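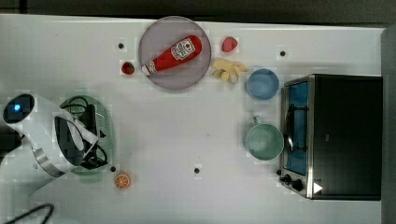

Toy kitchen table, overhead view. Arm at left, ketchup on the plate, toaster oven at right.

Thread: Hand guiding vs. remote for tabletop pick and place

wh_chiang
Posted 1/28/21
I'm setting up demos for the table in the picture. Task one is move the ketchup bottle from the plate to the open area in the middle. Task two is put a strawberry in the blue bowl. Task three is open the toaster oven door by the handle.
I have two ways to teach it. One is to put the arm in free-drive and push it through the motion by hand. The other is a leader arm across the room, running Jestero for the link. Latency on the link is 18 ms. Which would you use for all three? I would like to avoid mixing the two in one training set.
Wen-hsiung Chiang

jondetti_user
Remote, for all of it. If you push the arm by hand, your hands and sleeves are in the camera view during training and gone at run time. The policy will learn to look at your sleeve. We lost 914 demos to that in December.

sclui
I disagree for the oven door. With a leader arm that has no force feedback you can't feel the door start to move. People pull off-axis, the fingers slip, and half the demos contain a regrasp. By hand you feel the arc of the hinge and follow it.
The sleeve problem has a standard fix. Guide by hand once, log the joint positions, step away, reset the objects, replay the log and record the camera only on the replay.

jondetti_user
Replay only works if the reset is exact. A strawberry that size, off by a finger width, and the replay closes on air.

sclui
For the strawberry, yes. The oven doesn't roll. I said the oven door.
Su-chen Lui

tabletop_marc
Separate question. Are those cables by the green tray meant to be there? They loop right under the gripper. If they belong to the arm I would clip them back along the links before recording anything. A loose cable changes position between sessions and it shows up in every wrist image.

wh_chiang
They'll be tied back. The wrist camera is the one I train on, with a fixed overhead as second view.
@sclui how many replays do you get from one guided motion before the set goes stale?

sclui
I don't go past five. After that you have the same path with different noise. Move the oven a little, guide again.

duplo_grip
We ran the same comparison on a Trovmont arm. Total was 2138 demos, roughly 2000 of them usable after trimming. Remote was slower per demo but the operators got better over the first few days. Hand guiding was quick from the start and never improved. Final success on pick and place favored remote. On hinged doors we saw no difference I would defend.

jondetti_user
Were the remote operators looking at the table directly, or at the camera feed?

duplo_grip
Camera feed only. If the operator can see around the gripper and the policy can't, you get demos the policy can't copy. Put up a screen.

sclui
Agreed on that one. I would also vary the starting layout for the ketchup task. In your picture the cap points at the lower left. If it always does, the policy will learn one wrist angle and fail when somebody turns the bottle.

wh_chiang
OK. Remote with a screen for tasks one and two, hand guiding plus replay for the door, kept as separate sets and trained separately first. I'll rotate the bottle between demos.

jondetti_user
Still think you should do the door remote. Post the slip rate either way.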